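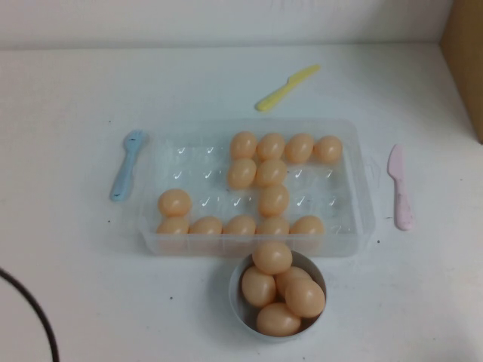 About Nevasus

Nevasus is a small company in Usuga. We build and program robot cells that pick up delicate things and put them down again, mostly in food packing. We also test cells which other companies have built, and this second kind of work is now the larger part of our week.

The company was started by Beatrice Lyimo and Ewan MacAulay, who had worked together on packing machines for fruit. Beatrice writes motion software. Ewan is an electrician by training and he designs the safety circuits. Later they were joined by Milagros Palomino, who is responsible for testing, and by Maritza Flores, who visits the customers and trains the operators. Kanyarat Thepsuriya came to us as a student and stayed. She takes care of the grippers and of the test bench.

Many company pages tell only about successes. We were asked by several customers about the accident in our workshop, and we decided that the explanation should stand on this page, where everyone can read it before they call us.

What happened

On Friday, March 15, 2024, we were testing a cell for Grostora, which packs eggs and small baked goods. The cell had one arm, a soft two-finger gripper, and our own controller, the Vastell. The task was a simple one for a person: take an egg out of a bowl and set it into a free well of a tray. We used toy eggs, as we still do for the early tests.

The gripper closed on an egg at a bad angle. The egg jumped out and rolled under the edge of the tray, so that the tray was no longer flat. The arm continued and pushed the next egg against the raised side of a well. The force limit worked and the arm stopped. Up to this point everything was as we had designed it.

Kanyarat opened the guard door, took away the egg and pressed the tray down. She then closed the door and pressed reset, which only clears the alarm and must not move anything. When she saw that the tray had shifted again, she opened the door a second time and reached in. At the same moment, at the other desk, Beatrice sent a new program to the controller. The arm moved down and caught Kanyarat's left hand between the gripper mount and the table.

The emergency stop was pressed within 2 seconds. Ewan released the brake by hand and lifted the arm. Kanyarat had a deep bruise and a cracked bone in one finger. She was away from work for 4 weeks, and her hand has healed well. She has read this page and made corrections to it.

Why it happened

We first believed that the door switch was broken, and it would have been a comfortable answer for us. We changed the switch, tested the old one 400 times on the bench, and it opened correctly each time. So we had to look further, and we found two faults of our own.

The first fault was in the Vastell software. After a force stop, the controller kept the unfinished movement in its memory. The reset cleared the alarm but it did not clear this movement. When a new program arrived, the controller finished the old movement first and then began the new one. We had never seen this, as in all our tests we had restarted the controller completely after a force stop. Our operators in real factories would not do that, they would press reset.

The second fault was in the wiring, and it was the more serious. For the tests we had put a bypass plug on the door circuit, so that we could make adjustments at slow speed with the door open. Such a plug is permitted only together with a hand-held enabling switch. The enabling switch had been taken to another cell in the morning, and the plug stayed in. With the plug in place, an open door did not remove the power from the motors. The software fault told the arm to move and the wiring allowed it.

There was also a matter of habits. Two people were working on one cell from two places and they did not have an agreed word for "I am inside." Beatrice looked at her screen, which showed the door as closed. The screen took its information from the bypassed circuit.

We reported the accident to the labor inspector and to our insurance company. We also called Grostora on the same afternoon. Their first question was about Kanyarat and their second was about their delivery, and we think this was the right order.

What we changed

The Vastell now deletes every stored movement after any kind of stop. A new start requires three actions by the same person, at the cell: close the door, press reset, hold the start button. A program can still be sent from a desk, but it will wait there until somebody at the cell accepts it. Customers with older controllers received this update without cost. Maritza visited each of them herself and did not leave before she had tried a force stop and a reset on their machine.

The bypass plugs are gone. We cut the cables off and threw them away. If we need to adjust an arm with the door open, we use a key switch which works only if the enabling switch is connected and held in the middle position. When you release it or squeeze it hard, the motors lose power. The door state on the screen is now read from the door itself.

Each person who goes into a cell hangs a personal padlock on the door handle, also for one egg, also for five seconds. Visitors receive a padlock as well. It is a little slow and some visitors smile about it.

Milagros rewrote the test plan from the first page. The old plan had mostly tests in which everything goes as it should. The new plan has 70 cases in which something is wrong before the arm begins, or goes wrong on the way. The tray is turned, or stands partly on a utensil. The bowl is too full. There are free wells in the middle of a row, so the arm must find its place between eggs which are already standing. An egg lies on top of a heap and rolls when its neighbor is touched. A clear tray is a good test by itself, as the light shines in the wells and a camera may take a reflection for an object. We put toy forks and knives on the table near the tray, since in a kitchen or a packing room there is always something lying near the work that does not belong to it.

After every stop in these tests, the operator does what a real operator would do, and we write down what the arm does next. We learned to be more interested in this second part. A dropped egg costs little. The minute after the dropped egg is where people put in their hands.

What still goes wrong

We do not wish to give the impression that our cells never fail. The soft fingers become slippery when they collect dust, and then they must be washed with water and ordinary dish soap. Pale eggs on a white table under strong light are difficult for the cameras and we still have missed picks with them. Sometimes the arm judges a well as occupied when it is free, and it leaves the well open and goes on. We accept this failure for now, as it is safe, but a customer who needs full trays must have a person at the end of the line.

Our fault log is open to customers. It is kept in plain words, and there are entries in it that we are not proud of. If you would like to read it, ask Milagros and she will send you the pages that concern your type of cell.

Working with us

If you have a cell that stops too often, or one that has frightened somebody, you may write to us even if it was built by another company. Please tell us what the machine was doing, what the person was doing, and which button was pressed last. A short video from your phone helps. Please do not repeat the fault in order to film it.

Maritza answers the first messages and arranges the visits. Usually she comes together with Ewan, who will want to see your electrical drawings, including the old ones with pencil marks. For the first visit we need the cell switched off and locked for the morning, and we need to speak with the people who work at it on the ordinary shifts.

The workshop in Usuga can be visited by appointment, except in December, when we close the test area for maintenance and count through the spare parts. Closed shoes are necessary. Kanyarat gives the safety introduction at the door and hands out the padlocks.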